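Ulalgate Guest Rooms -- Questions We Get Asked a Lot

Thank you so much for thinking of staying with us. Kirstin Gunn started Ulalgate with a spare room and a borrowed coffee pot, and over time people kept writing in with the same good questions, so we finally sat down and put the answers in one place. If yours isn't covered, please do write. Ngân Mai reads the mail every morning and she likes a long letter.

What time can I check in?

Any time after 2 in the afternoon. If your train gets in earlier than that, you're very welcome to leave your bags in the front hall and go find some lunch. The bakery on Pons Street does a lovely soup and will usually let you sit as long as you want.

And check-out?

11 in the morning. We try not to be stern about it, but we have only the one washer and it needs a head start! If you have a late flight, tell us the night before and we'll see what we can do.

Do you take pets?

We take dogs in the two garden rooms, as long as they get along with an elderly cat who believes she owns the place. Cats, sadly, no (see above). There's no extra charge, though we do ask that you bring a towel for muddy feet, especially in October when the lane turns to soup.

Will I be warm enough?

We hear this one more than any other, mostly from guests who have stayed in old houses before and have strong memories of it. The heat comes on in the evening and again before breakfast, and each room has its own dial by the door.
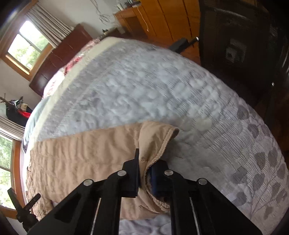 Bedding is very much a matter of taste, and we've given up trying to guess. Some people want to be buried under three layers and some kick everything onto the floor by midnight. Every bed gets a blanket on top of the usual sheets, like the tan one here, and you can fold it down to the foot or pull it up to your ears as you please. If you'd like another, they're in the hall closet on the second floor, and you don't need to ask. Wool bothers some guests, so tell us when you book and we'll make the bed up with cotton only.

How much is the deposit?

The deposit is 200 dollars for a stay of up to a week and 400 for anything longer. It comes off your final bill. If you cancel and we can fill the room, you get the whole thing back, and we really do try to fill it.

Is breakfast included?

It is, and it's a proper one -- eggs, toast, fruit, and whatever Kirstin felt like baking. If you don't eat eggs or wheat or dairy, a day's notice is plenty. Early risers can help themselves to coffee from the big pot on the sideboard before the kitchen opens.

Can I get a room on the ground floor?

Yes, the Oreck Room is on the ground floor and has a walk-in shower with a rail. It goes quickly in summer, so write early if stairs are hard for you. The door to the garden has one low step, and we have a small ramp for it.

Where do I park?

Behind the house, through the green gate. Please latch the gate after you, as our neighbor's hens wander. When the back lot is full there's free parking along Pestanent Lane after six in the evening.

I left something behind. Do you still have it?

Very likely! Phone chargers and reading glasses make up most of the drawer. Write to Ngân with a description and your mailing address and she'll post it back to you at cost.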